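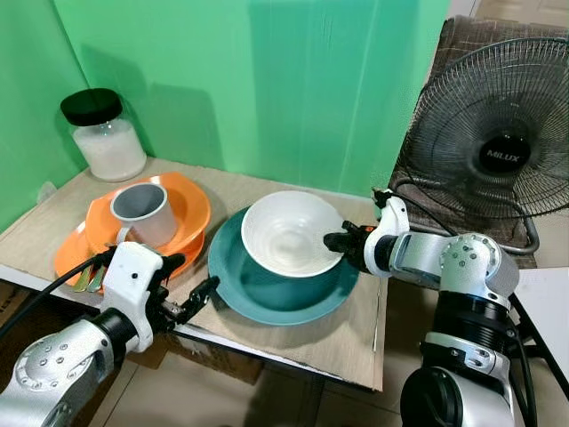 右アームのグリッパが白いボウルの縁に位置した時点。左は開いた状態。

# Wultirum 把持計画ツールキット レビュー

2020年4月8日

Wultirumは、Nandierが配布する双腕マニピュレータ向けの把持計画ライブラリである。点群からの把持候補生成、干渉チェック、軌道生成、再生ログの四つで構成される。今回は食器の片付けタスクで評価した。比較対象は、これまで使ってきたSasenのプランナである。

## 導入

ビルドは依存関係の指定どおりで通る。設定はYAML一枚に集約されており、アームごとの関節制限、グリッパの開口幅、作業台の平面を記述する。既定の座標系がツール先端ではなく手首フランジ基準なので、Sasenから移行する場合は変換を一つ追加する必要がある。マニュアルでは付録にしか書かれていない。

## 候補生成

縁把持モード（`rim`）は有用。ボウルのように深さのある器では、縁の円弧を推定し、接線に直交する姿勢を列挙する。1回の呼び出しで842件の候補が返り、干渉チェック後に残ったのは200件近くだった。スコア上位の並びは概ね妥当で、手動で並べ替えた場面は少ない。

大皿の上にボウルが載る配置では、両者の境界を一つの物体と見なすことがある。`split_height`を既定値から下げると分離する。重なった平皿どうしは同じ設定でも分離できず、マスクを外部から与えた。

透明なガラス瓶は点群が欠ける。白い中身の部分だけが立体として復元され、黒い蓋との間に隙間が生じる。干渉物体として扱うだけなら、外接円柱への置換オプションで足りる。把持対象にするのは勧めない。

マグの取っ手は候補に含まれない。側面把持のみである。細い金色のカトラリーは、皿の縁に寄ると候補がゼロになった。

## 双腕の調停

計画は片腕ずつ行い、待機側を静的障害物とみなす。同時動作は未対応。待機側のグリッパが開いたまま台上にあると通過可能な領域が狭まり、計画時間が延びる。待機姿勢を明示的に登録しておくとよい。ケーブルはモデルに含まれないため、手首の回転範囲は自分で絞ること。

## ログと再生

再生ビューアMoffatが付属する。候補、棄却理由、採用軌道を時刻で追える。棄却理由が関節制限・自己干渉・環境干渉に分かれて表示される点は、Sasenのテキストログより明らかに扱いやすい。ただし長いログではシーク操作が重く、6分を超える記録は分割して読み込んだ。

## 評価

縁把持と棄却理由の可視化を目的とするなら導入する価値がある。重なった平皿、透明物体、細物が主対象の場合は、別の認識系を前段に置くことが前提になる。双腕同時計画は8月の版で予定されているとのことで、それまでは現行のSasenと併用する。

評価：Saulius Paulauskas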